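Home | Papers | Datasets | Contact
Aug 20, 2025 – Dodetti Group, Fernport
4 min read

3.2 Collection with hand-held grippers

The Rind set has 3934 demonstrations. The operator holds one gripper in each hand and works over a white board, with a small gray tray and a smooth rounded object.
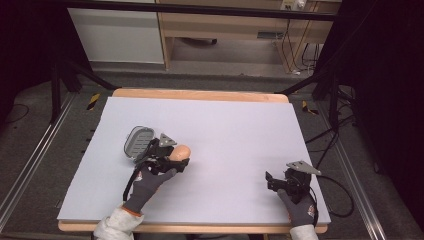
3.3 Wrist view

The policy receives also the view from the gripper. We keep frames where the object lies outside the open fingers – these are useful for learning the approach. Each clip is cut to up to 200 frames.

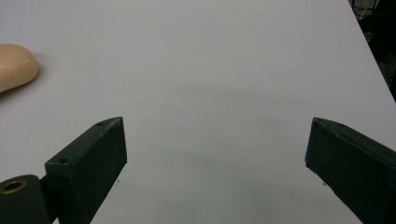 Figure 4. Gripper view, fingers open, object at left.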